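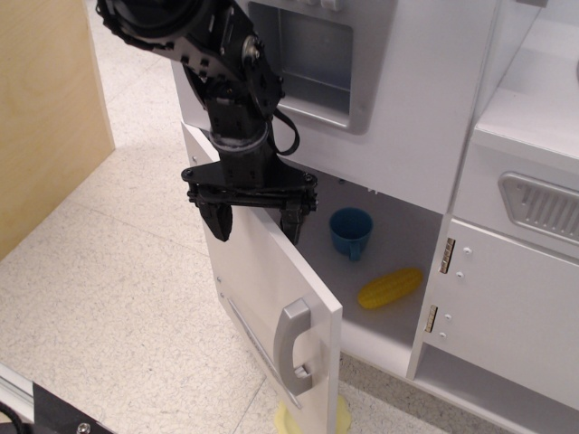
So the thing you have to understand about Saturday nights in Dullunwood is that there's one gym, one game, and if you're not there people assume you died.

I'd been the radio guy for six seasons. Well, radio. It's a laptop and two headsets and a banner for Trutix, the ticket company that pays for the banner. Trinity Gallagher does color and I do play-by-play, which means I say who has the ball and Trinity tells everybody what they should have done with it. She played two years at a junior college and she has never once let a bad screen go by without comment.

We were home to Malik that night, and Malik is the team I've hated since I was a kid. They'd beaten us by 31 in their place. (Okay, it was 28. It felt like 31.) They had this center named Holta who was built like a vending machine, and he'd scored on us every way a person can score. My mother called me before the game just to ask if we'd figured out what to do about him.

"Mom, I don't coach," I said.

"Well, who does?"

Garba Iyamu does. Garba teaches welding during the day and he coaches like he's still got the mask on, just standing there, no expression, arms folded. His daughter Yetunde keeps the scorebook, and she's the one you want to watch if you'd like to know how things are going. When we're up she hums. When we're down she presses so hard the pencil goes through the page.

By the half she was on her third pencil. We trailed by 10, and our point guard, Korkor Osei's boy Daniel, had three fouls and a bloody sock. Trinity said on the air that our zone looked like people waiting for a bus. I cut to the tire store ad.

During the break I went out to the lobby for a coffee and there was Korkor herself, sitting on the steps by the trophy case with her coat on.

"You leaving?" I said.

"I can't watch him get that fourth one," she said. "I'm going to sit here and listen to you on my phone. Talk slower, would you? You get excited and I can't tell what's happened."

Now, I've called 148 games for that team, and I had never thought about one particular person listening. I figured it was my mother and a couple of truckers. I went back to the table and put the headset on and told Trinity, "Slower," and she said, "You or them?"

Third quarter, Garba put Funmilayo Nwankwo's kid on Holta. Tunde Nwankwo is maybe six foot in thick socks. I said so on the air, and Funmilayo, who sits right behind us and always has, leaned over and smacked me on the shoulder with her program. You can hear it on the recording, a nice clean pop! But what Tunde did was stand in front of him. Just in front, every time down the floor, so they had to throw it over the top, and Daniel was sitting back there waiting for the lob like a cat under a bird feeder. He got one. He got another one. Yetunde quit pressing.

I was talking so slow I sounded like a man reading a will. "Osei has the ball. He's past half court. He still has three fouls, Korkor, he's fine." Trinity looked at me like I'd lost my mind. I didn't care. I gave her every dribble.

With 8 seconds left we were down one, and there were 275 people standing up, which is every seat we've got. Garba called time. I could see him draw something on the board, look at it, wipe it off with his sleeve and hand the marker to Daniel.

"He just gave the kid the marker," I said.

"I've never seen that," Trinity said, and for once she left it there.

They ran whatever it was. Daniel came off the left side, and Holta stepped out to meet him, all of him, and the two of them went down in a pile. The whistle blew. I swear the ref took a week to get his arm up.

"Who's it on?" Trinity said. "Who's it on?"

And I had the call, I could see it, and what I did was get excited. I yelled something. I've listened to the recording since and it isn't words. The gym went up, Trinity was pounding the table, the laptop jumped and the stream dropped dead, and all I could think of was Korkor out there on the steps with a phone that had just gone quiet on her.

So I took off the headset and ran. I went right down the baseline, past Garba, past the Malik bench, in the middle of a live broadcast, or what used to be one. I shoved the lobby door open and there she was on her feet with the phone against her ear.

"It's on Holta!" I said. "He's shooting two!"

She grabbed my arm so hard I had marks the next morning, and we squeezed in at the doorway behind some big fellow in a parka. I couldn't see a thing over him. Neither could she. We heard the ball bounce three times, and then the whole place got quiet, and then it didn't.

"That's one," she said. "Don't talk."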